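Notes on teleoperated demos in simulation, from the last few weeks of work. Thread. 2022-02-25

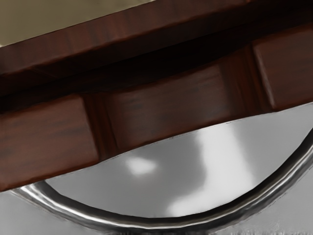 1/ The setup: a simulated arm, a person driving it with a handheld controller, and a recorder that saves joint positions, gripper state and camera views. The policy learns from the recordings. Most of our trouble so far has been in the recordings.

2/ We have 292 accepted demos. The target is 3000. At the current pace we get there in August, if the rejection rate holds.

3/ Wrist view gets most of the attention in this thread. It is the view the policy depends on in the last few inches of a reach, and it is also the view the operator looks at least. People drive from the overview camera and forget that the other one exists.

4/ Consequence: the operator parks the wrist very close to the furniture, thinks for a while, then moves on. In the overview that looks fine. In the wrist view you get a long stretch of wood panel and basin rim with no gripper and no object to pick up.

5/ A policy trained on enough of that learns to park next to the furniture and think for a while. Ours did. It was very faithful about it.

6/ First fix was trimming. If the commanded velocity stays under a threshold for more than 2 seconds, the recorder drops the idle part. This helped with the parking. It broke grasps, where the hand is supposed to be still while the fingers close.

7/ So now the trim ignores any window with a gripper command in it. Obvious afterwards. The old trimmed files are still on disk under a folder called "trim_old_bad" and I would ask people to stop training on them.

8/ Second item: polished metal. A curved steel basin reflects in streaks, and the streaks slide as the camera moves. Early checkpoints reached for bright highlights. We randomize light position and roughness per episode now, and replay the same demo under several lighting setups.

9/ Replay works because the sim is deterministic given the saved state. Save the full state, including object poses and the random seed. Saving only the actions gives you a demo that drifts a little on every contact and ends with the cup somewhere else.

10/ Third: collision shapes. The lower edge of a wood apron can be curved in the render and a plain box in the physics. The operator sees clearance, the arm hits an invisible corner, the demo gets thrown out and the operator gets blamed.

11/ Natnael Gidey went through the kitchen assets and turned on the collision overlay for each one. Rejections near the basin dropped the same afternoon. The overlay is now part of the asset checklist, above textures.

12/ On controllers. We tried 3: the Lenance handset, a plain 3D mouse, and the Harries leader arm. The leader arm gives the smoothest paths. It also has a joint limit that doesn't match our follower, so reaching down into a basin ends in a hard stop at the elbow.

13/ The handset is worse on paper and gets more accepted demos per hour. Clutching is the reason – you let go of the trigger, move your hand back to a comfortable spot, press again and continue. Clutching pauses also go through the trim from post 6.

14/ The 3D mouse is fine for placing one object slowly. I wouldn't use it for anything with a wrist rotation over a rim.

15/ Operator instructions, current version. Start from the home pose. Keep the target in the wrist view from the moment you begin the descent. If you lose it, back off along the path you came in on. Don't fix a bad grasp by shaking.

16/ We do keep recoveries. A missed grasp followed by a clean retry is worth having, and the policy is brittle without them. Tag it as a recovery in the Trarkport menu. Untagged ones get rejected by the reviewer script, which only sees two gripper closes and assumes the worst.

17/ Latency: up to 292 ms between hand and arm on the remote link from the Petberg office. At that delay operators overshoot, correct, and overshoot again. Scaling hand motion down to half speed made the paths usable. Local operators should leave the scaling off.

18/ Next on the list is a live warning when the wrist camera has no labeled object in view. A small bar at the edge of the operator's screen, no sound. We tried sound – it was turned off within the hour.

19/ Config for the trim and the replay script go up once I've removed the hard-coded paths. If you have a sane default for the velocity threshold on a seven-joint arm, send it over. Mine was picked by eye.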